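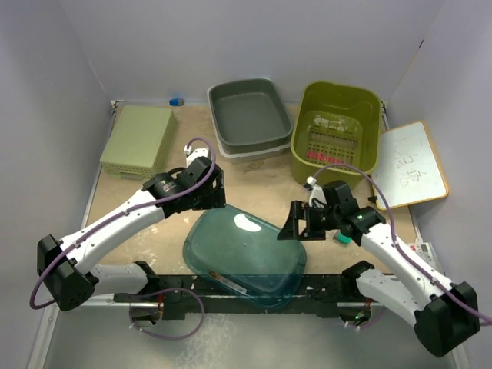
What should a group budget for when it plans a two-arm tabletop station?

Budget for the arms, the rail and frame they bolt to, the enclosure walls, cameras, cables, a computer, spare gripper parts and the objects the arms will handle. Then add a line for the hours of the person who keeps it running.

Filed under: Lab Planning > Equipment > Tabletop Automation

Jisstead bench: equipment planning notes and data card

Maintained by Marwa Bennani
Last revised Fri 10 April

Summary

Jisstead is a small collection of recordings of two arms handling household plastic containers and small objects on a tabletop. The repository holds the recordings, the parts sheet and the budget sheet. Most of the mail we get concerns the budget sheet, so the README is mainly about that. The recording format is covered in docs/format.txt.

The sheet is for groups planning one station. It won't help much with a production cell, and it says nothing about safety certification, which your own institution will have rules on.

What is in the repository

budget/plan.csv – what we meant to buy
budget/actual.csv – what we bought, with order month and supplier
parts/ – drawings for the rail brackets and wall panels
objects/list.csv – containers and small items used on the table
recordings/ – see docs/format.txt
docs/ – setup notes, format notes, change log

plan.csv and actual.csv use the same row names, so you can put them side by side. If a row is in one and missing from the other, it was either dropped or forgotten at the planning stage. The notes column says which.

How the money was split

We had a ceiling of $3000 for everything except the arms and the computer. The arms came out of a separate equipment grant and the computer was already in the building. If you have to buy both, leave our total alone and work from the rows.

The biggest row under the ceiling was cameras and mounts. The frame and rail came second. We got the frame stock from Ulley, cut to length, and the wall panels from Plidwood. Both suppliers were fine to deal with. Plidwood charges for delivery by panel size, and we had planned on a flat rate, so the delivery row in actual.csv is well over the one in plan.csv.

Cables were the row we got most wrong. We put down $50 and spent $247. The first set was long enough to reach the arms at rest and too short once an arm was stretched out over the table. Measure with the arm at full reach and the wrist turned, then leave slack. We also had no row at all for cable ties, strain relief or connector spares, and those are in the final figure. 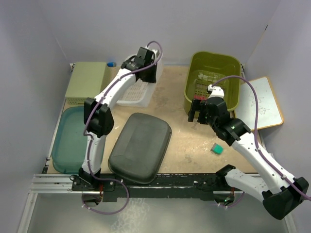

Jisstead station with both arms on the front rail and containers on the board.

Choosing what to buy first

Order the rail and frame before anything else. The arms can sit in their boxes for a while, but you can't check reach, camera height or wall clearance until there is something to bolt them to. We did it the other way around and paid for storage.

Fix the size of the work surface early. Everything else on the sheet depends on it: panel size, camera lens, light placement, cable length. Ours changed once after the panels were ordered. The extra cut was done by Benmoussa, a local workshop, and has its own row.

Objects are cheap and easy to leave out of a plan. Buy duplicates of anything with a shape your tasks depend on. Household goods go out of stock without warning, and a replacement tub with a different rim is a different object as far as the recordings are concerned. Write down the shop and the product code when you buy.

Wrist cameras or fixed cameras

If you can pay for only one kind at first, we would buy fixed cameras. They are easier to mount and easier to replace, and one good position covers most of the table. Wrist cameras earn their cost when the task involves narrow gaps, slots or rims, where an arm seen from outside hides the place you want to look at. Price them together with the mount and the extra cable run 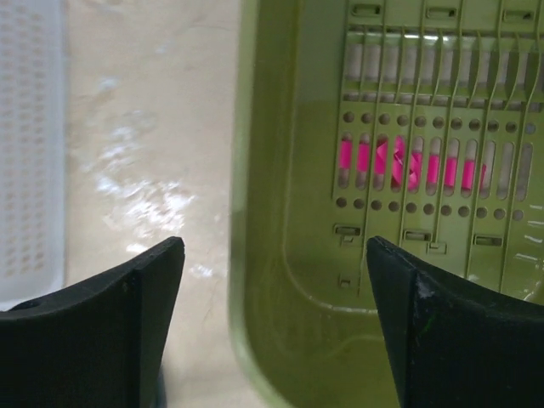 and check that the mount leaves the fingers free to close all the way. One mount we tried did not, and had to be reprinted. The reprint cost very little in material and most of a week in time. We now keep 2 spare mounts per arm, printed and drilled.

Recurring costs

A station keeps costing money after it is built. These rows are in actual.csv under "yearly":

gripper fingers and fasteners
cables and connectors
replacement objects
storage for recordings
technician hours

Technician hours are the largest by a long way. For the first plan we left them out, as the work was going to be shared among students. By December it was being done by one person, and it went into the sheet at that point. If your finance office wants a single figure per year, include the hours in it.

We have not tried to set a resale value for anything. Frame stock can be reused. Wall panels, once drilled, mostly can't.

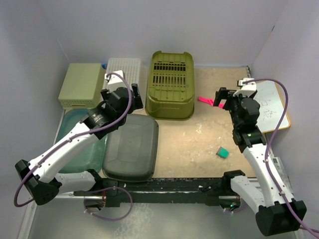 Ghizlane Saber wrote to us that the sheet is too easy on shared purchasing. Her group split a frame order with another lab to get the bulk price, and the two labs then wanted different table heights, so half the stock was cut twice. She would put the agreed dimensions in writing before the order goes out, with a name next to them. She also asked for a column showing lead time. It has been added to actual.csv, and rows where we didn't keep the order confirmation are left blank.

Known gaps

Prices are what we paid, before tax, in US dollars. They are not updated. Freight for the arms is missing from the sheet and was handled by the grant office. The lighting row covers lamps only – the diffuser material was left over from another job and has no price. Electricity is not tracked.

The object list records what was bought. It does not record which items appear in which recording.

Corrections

Open an issue with the row name, your figure and the month you paid it. Quotes are useful too, as long as they are marked as quotes. Please don't send supplier contracts.

Related pages

Bench frame drawings and cut list
Cable lengths for rail-mounted arms
Sharing one station between two groups
Spare parts shelf: what to keep
Change log

We use cookies to remember your settings and count visits. By continuing to browse you agree to our cookie policy. Accept | Manage settings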